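Skestongate Packing Room
Minutes of the monthly meeting, February

Present: packing, receiving, stock control, purchasing.
Apologies: returns desk.
Start: 9:15 a.m.

1. Minutes of the previous meeting
Accepted with one correction. Under item 4, the width of the heat-seal bar should read 20 cm.

2. Matters arising
The second tape dispenser has been refitted to the end of the receiving bench. The loose shelf under the label printer is still loose. Maintenance has the job sheet.

3. Bag stock
Purchasing reported 642 medium clear bags on the shelf at the stock check and 224 small. The order level for medium is 1,000, so medium is below level. An order has been placed with Rorell for the same gauge as before. The small bags were last bought from Jurkley and have given trouble at the fold: the film creases when the air is pressed out, and the label does not lie flat over the crease. Stock control asked for the remaining small bags to be used for soft items only. Agreed.

4. Bagging of small goods
The present method was reviewed. One item goes in each bag, the item is pushed to the bottom corner, the air is pressed out by hand, and the neck is folded twice before taping. Packing reported that the second fold is being skipped on busy mornings. Receiving has had bags come open in the tote as a result. The second fold stays in the method. The instruction card will be reprinted in larger type.

Hard round items, such as lids and mirrors, are to be bagged separately from soft goods and laid flat in the tote.

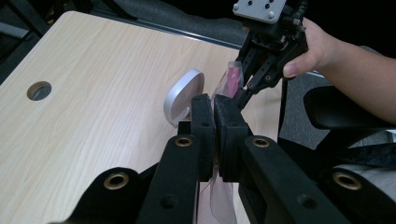 Question from receiving: Which way should the label face when a bag goes into the tote?
Answer from packing: The label faces up, with the fold underneath, so that the code can be scanned without lifting the bag.

The card will be changed to include this. The current card shows the fold but says nothing on the label.

5. Bench tops
Tape residue is building up on the bench tops near the sealing end. The cleaner supplied by Hwang removes it but leaves a film that has to be wiped off with a damp cloth. Purchasing will ask for a sample of the low-residue type. Until then, scrapers are to be plastic only. A metal scraper was used last month and has marked the grain in two places.

Cables are to go down through the holes in the tops and be tied underneath. Power strips are not to be left on the work surface.

6. Any other business
Stock control asked whether the tote labels could be printed the day before. Deferred to the next meeting, pending a test on the spare printer.

Actions
Packing: reprint the instruction card, larger type, label direction added.
Purchasing: confirm Rorell delivery; request cleaner sample.
Maintenance: shelf under label printer.
Stock control: test of early label printing.

Meeting closed at 9:50 a.m. Next meeting in March, same room.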